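About us

Skelstead Computer Reuse is a small workshop and a training school. We take old desktop computers from offices, schools and homes, we open them, we check them, and we give them a second working life. When a computer can't have a second life, we take it apart and keep the pieces which are still good.

We started in one half of a garage in Drudach, with two benches and a box of screwdrivers. Now we have a proper workshop behind the Kontogiannis bakery building, with a front desk, a store room and a classroom for 12 learners at night. The smell of bread comes in before seven in the morning and we have all become used to it.

What we do

Most of our work is with desktop towers. Laptops come also, but the tower is where we feel at home. A tower is made to be opened. You lay it on its side, you take off the side panel, and everything is in front of you: the motherboard, the memory, the graphics card if it has one, the power supply, the drives. A learner can understand in one evening what each part is for, and this gives a lot of courage for the evenings after.

Last year 700 computers came through our door. From these, a good part went out again complete. The others gave us memory, power supplies, fans, cables and many, many screws. We sort the screws by colour and by length into jars. It is the job that everybody gets in the first week, and it is a better teacher than it sounds.

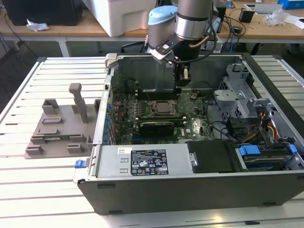
We like in particular the cases where the drives are held by coloured plastic clips, because you can change a drive without looking for a tool. The colour is a message from the person who designed the case: you may touch this one. We teach our learners to look for these signs first, before they pick up the screwdriver. Many latches have been broken by people who were strong and in a hurry.

The order of work is always the same with us. First the outside is cleaned and the computer gets a paper label with its number. Then we open it and remove the dust. Then we look at the board under a good light, and we check the capacitors for swelling. Memory is taken out and put back. The old drive is erased, with a written record, or it is destroyed if the owner prefers this. Only after all of this do we connect the power and see what happens.

We don't open power supplies. This is a firm rule in our workshop and it is also for our teachers. A power supply which is bad goes in the grey bin, and we read the label on the next one carefully before we fit it.

Our courses

The evening course is called Odidix. It was the name of the first computer we ever repaired (its owner had written it on the case with a marker, and we never learned what it means). The course has 10 evenings, and you don't need to know anything before you come. You need to be able to lift a tower onto a table, or to ask your neighbour to lift it.

In the first half you take a computer apart and put it back together, several times, until your hands know the way. In the second half you find faults. Our teachers prepare the faults in the afternoon and they enjoy this perhaps too much. At the end you build one machine from the parts on our shelves and you take it home.

The cost is $200, and $70 for students, pensioners and people who are looking for work. Tools are included. Please wear closed shoes and leave rings and bracelets at home.

Give us a computer

We accept desktop towers, monitors with a flat screen, keyboards, mice and cables. We can't accept printers, and we are sorry about this, but the store room is full of them already. It doesn't matter if your computer doesn't start. If you still have the power cord, please bring it too.

For offices we can come with the van when there are 50 machines or more. For smaller numbers, please bring them to the front desk in the morning. The entrance is from the lane, beside the flour delivery door. Ring two times, as the first ring is usually not heard in the back.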